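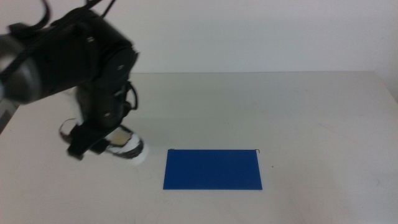 Prestonero school walk moves to Friday after bridge repair

The spring sponsored walk in Prestonero will now start on Friday at 9.30 in the morning, one day later than planned. The footbridge over the Sima is still closed for repair, and the town office has said that the new boards need one more day before large groups may cross.

The walk is organised each April by the parents' group of the primary school. This year 400 pupils and adults have put their names down, and the money will go to the repair of the school library roof. Last year's walk brought in 1124 euros, which paid for new coats and boots for the outdoor class.

Liên Vương, who is in charge of the route, told us that the change came late but did not cause much trouble. "We had to telephone the bus company and the bakery," she said. "The bakery was more difficult than the bus, as the bread for 80 people from the first group was already ordered."

The route is the same as before. Walkers leave from the school gate, follow the river as far as the old Saltine mill, and come back by the upper road. Families with prams can turn round at the chapel and will still receive a stamp on their card. 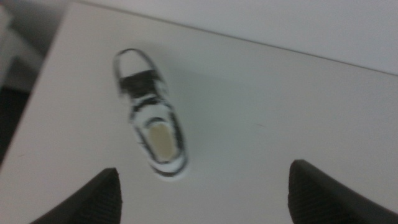
The parents' group asks everybody to come in closed shoes with a good sole. The path near the mill is stony, and last spring several children came in sandals and had to be collected by car. Spare socks are also a good idea, and each child should carry a small bottle of water. There will be a place to fill it again at the mill.

Younger children will walk the short route with their teachers and should be collected from the school hall at noon. Older pupils are expected back between one and two o'clock.

Greer Dalgleish, the head teacher, said that lessons will be given as normal on the day before. Pupils who have a music lesson or a dentist's visit on Friday may walk the short route the following week — their sponsor cards stay valid until the end of the month.

Cards can still be taken from the school office or from the stationery shop in Itgate Street. There is a fee of one euro for adults, and children walk free. Dogs are welcome on a lead, but not on the bus.

If the bridge is not open by Thursday evening, the walkers will cross by the road bridge, and the school will send a message to all families before eight o'clock.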